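Filed under: Lists > Robot Learning > Data Collection

From: Sorcha Swanson
Date: May 17, 2021
Re: how many demos is enough?

Heather Gillies wrote:
> We're starting to collect demos for the Kinnear arm in June and I'm
> trying to work out a budget. Did you go for lots of short episodes or
> fewer long ones? And do you throw away the bad ones? Our last set was
> 30 clean runs of one task and the policy fell apart as soon as the
> part moved a little.

Hi Heather,

Short ones, by a mile! We tried long ones at first on Gostis (whole job, start to finish, one recording) and it was miserable. If the operator fumbled near the end you had to decide whether to keep the lot or bin the lot, and by then everybody was tired and voting to keep. So we chopped the job into pieces and recorded each piece on its own. We're at 3,613 episodes now, and most of them are short enough that redoing one doesn't hurt.

The job is memory modules going in and out of old desktop PCs, by the way. I think I told you it was laptops last time we talked – it was, and then we gave up on laptops.

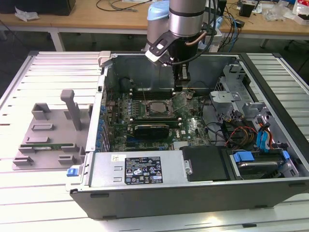

On your 30 clean runs, my guess is they were too clean. Ours were the same in the first round: same operator, same starting pose, same lovely smooth path down to the slots, and the policy had no idea what to do if it came in a bit crooked. Now we start the arm from a different place every time and we ask people to go in slightly wrong on purpose and then fix it. We also stopped tidying the inside of the case. There's a bundle of red, yellow and black power wires running across the drive cage, plus the blue SATA cables, and we nudge those between episodes so the policy doesn't learn that they always lie one particular way. The fixture that holds the module gets shifted too, though less often than it should (my fault, I keep forgetting to put it on the checklist).

As for the bad ones, we keep them but label them. There are 2 labels, "recovered" and "failed". Recovered goes into training, failed sits in its own folder and we use it for the success detector. Please get your operators to label right after each episode! We left it to the end of the session once and the labels were garbage.

I can send you the Demurness scripts if you'd like them, they do the splitting and the label prompts. The readme is out of date, so shout if you get stuck.

What are you using for teleop, still the Cillden handles?

Sorcha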